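Unit 4, Handout 2: Lost grip after a protective stop
Course notes, E. Dafis

In the Kemley exercise the arm made a protective stop at joint 5. The program was restarted at 70 percent speed, and the gripper opened before the arm reached the bin. The part fell from a height of 32 cm.

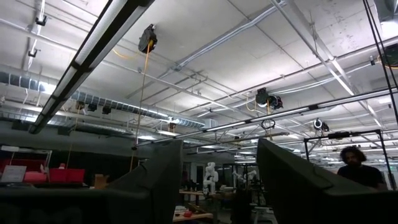 The fault was in the restart routine. It sent the "open" command first and checked the wrist position after. When the wrist is tilted so that its camera sees ceiling lights and cable reels over the fingers, the program must not assume the home pose. Read the joint values, then decide. A person may also be standing near, so look to both sides before you press Resume.

For Saturday: correct line 17 of the routine and write down which signal you check first.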